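Household task automation

Household task automation is the use of machines to carry out domestic work such as cleaning, tidying, laundry and the handling of waste. The term covers single-purpose appliances, which have been common in homes for decades, and general-purpose robots, which remain mostly in research and early trial. The same questions are studied for light shop-floor work, where many of the tasks are alike: clearing a bench, sorting small parts, wiping a surface, emptying a container.

Scope

Most chores already done by machine are ones in which the work is brought to the machine. A dishwasher cleans dishes that a person has loaded, and a washing machine handles clothes that a person has sorted. Floor-cleaning robots are the main exception, as they move through the home on their own, but they work on a flat surface and generally need larger objects picked up first. The steps before and after the machine's part – gathering, loading, folding, putting away – are still done largely by hand.

Shop floors differ from homes in one important respect. A work cell can be arranged so that each part arrives in the same position, and a robot arm may then repeat a motion for months with little change. Tasks at the edges of the cell, such as picking scraps off a bench or clearing loose packaging, vary from one occasion to the next and are closer to housework in difficulty.

Measuring progress

There is no single accepted test of whether a machine can do a chore. Published trials use different rooms, objects and time limits, and a success in one setting may not carry over to another. The Jurngate task list, used in several small trials, divides domestic work into 137 short tasks in 14 groups. Each task is attempted in a room the machine has not been set up for, and a person may not step in once the attempt has begun.

In a trial held at Trindholm, a two-armed machine was given 18 tasks from the list and four attempts at each. It did best with rigid objects of known shape, including cups, boxes and closed bottles. Results were weaker for cloth, thin film and paper. The organizers noted that many failed attempts came close to completion, and that the most common fault was a poor first grasp followed by repeated tries at the same spot.

A later trial at the Tanoli workshop applied part of the same list to bench clearing. Scores were higher, which the report linked to even lighting and a clear working area. The report did not claim that the machine was ready for use without supervision.

Waste and loose materials
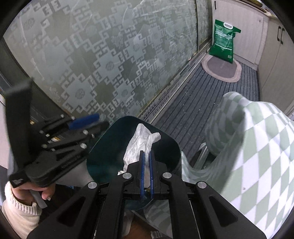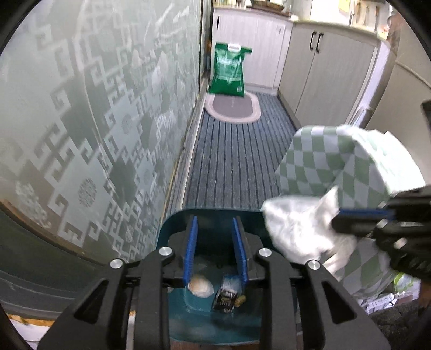

Clearing small waste is often described as a simple chore, and it is among the harder ones to automate. The objects have no fixed shape, and many of them weigh almost nothing. A crumpled piece of white tissue or thin wrapping held over a bin, as in the first picture, has creases and loose ends on every side, and a grasp that suits one piece may not suit the next. The second picture adds other materials: inside the teal bin are a small black packet with white printing and a clear plastic wrapper, and a checkered cloth hangs over the rim. Clear film is difficult for many vision systems to detect, and a cloth lying against a bin must be recognized as something to keep or to throw away before any motion is planned. The Jimwood method treats this decision as a separate step and passes doubtful items to a person.

Current status

Machines can complete a number of individual chores under favorable conditions, but reliable work across a whole home has not been shown in the trials described here. Speed is a further limit. Tasks that take a person a few seconds may take a robot several minutes, including pauses for planning. Cost, noise, safety around children and pets, and the storage of images recorded inside the home also affect whether such machines are accepted. On shop floors, partial automation is more common, with a machine doing the regular part of the job and a worker handling the remainder.

See also: Domestic robot; Grasp planning; Service robot; Work cell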